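Notes for Unit 3: Visit to the Trakero lab, Brurnumville

Last updated: August

Read these before the Saturday visit and bring them with you. We meet at the front entrance at the time on the sign-up sheet. The lab room is small, so the class of 14 will go in as two groups. Ward Van Leeuwen will run the demonstration for both.

The task is moving steamed buns from an electric steamer to a plate with a two-armed setup. It looks simple, and the lab picked it for that. Keep your Unit 2 notes on grasping handy. A bun is soft and round, and it gives a little when the fingers close. If the grip is too tight, the bun dents. If it is too light, the bun slips out on the way over.

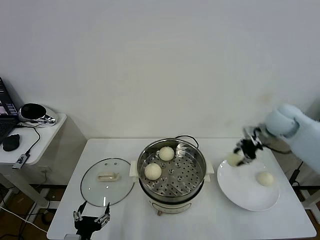
The lid is its own problem. It is glass, with one handle in the center, and it has to be set down somewhere that leaves both arms room to work. Think about which arm you would use for it and what the other arm should be doing in the meantime.

The post in the middle of the steaming tray also matters. A gripper coming down on a bun next to it has fewer angles to choose from. Write down how the arm approaches each bun and whether the approach changes from one to the next.

Ward will take questions for about 4 minutes after each run. Please stay off the floor cables and don't reach over the table while the arms are powered.

For next class, hand in one page on a single grasp you watched. Cover the approach, the contact and the release. Compare it with the Szabó reading, section 3. Diagrams are fine if they are labeled.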